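Work & Technology | Talks and Speaker Notes
Shares 70 | Comments 4

Speaker notes: Automation in garment care and what it changes for staff
Session for supervisors and employee representatives, Castby site

Opening. Welcome the participants and confirm that the session runs for 50 minutes, including questions. State the subject plainly: the company intends to automate part of the folding and packing work at Castby, and employees are entitled to know what this means for their jobs, their hours and their pay.

Background. Traltitz cleans, repairs and returns outerwear for rental and retail customers. During the last winter season the Castby site handled 2,097 padded jackets. Each was inspected, closed, folded and bagged by hand. Sorting and tagging were automated earlier at the Osteck site, and the experience gained there has shaped the present plan.

What was learned at Osteck. Speak slowly here. The sorting line reduced lifting and reaching, and reports of shoulder strain fell. It also reduced conversation. Employees who had worked in pairs found themselves at separate stations, and several asked to be moved. Management had not foreseen this. The stations have now been placed side by side, and rotation takes place every Thursday.

Why folding comes next. Folding is repetitive, and it is hard on the wrists. It is also difficult to automate. A padded jacket does not keep its shape, the sleeves come to rest differently each time, and the filling pushes back when the garment is pressed flat. Experienced staff deal with this without having to think about it. The equipment supplied by Sönmez must be taught, and the teaching depends on people who know the work.

(Pause. Allow the audience to respond before continuing.)

Changes in duties. Two new roles will be introduced in April. The first is demonstrator, an employee who performs the task with hand-held grippers so that the motion can be recorded. The second is line attendant, who clears faults and takes over garments the machine cannot handle. Both roles are open to current folding staff before any outside posting. Training is paid and takes place during the shift.

Recording of work. Recordings are kept for teaching the equipment. They will not be used to measure individual speed, and they will not be used in discipline. Read this statement in full, and repeat it if asked.

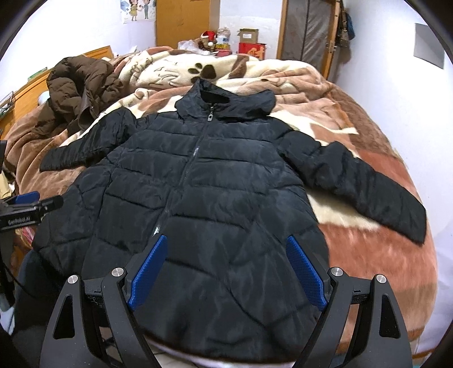

Will employees who choose not to become demonstrators lose their positions?

Employees who decline the role keep their present grade and hours, and they remain eligible for the line attendant posts at a later date.

Matters still open. The pay supplement for demonstrators has not been settled. The noise level of the new line has yet to be measured at full load. Acknowledge both points and do not offer estimates.

Close. Thank the participants. Written questions may be left at the shift office, and replies will be posted on the notice board beside the time clock.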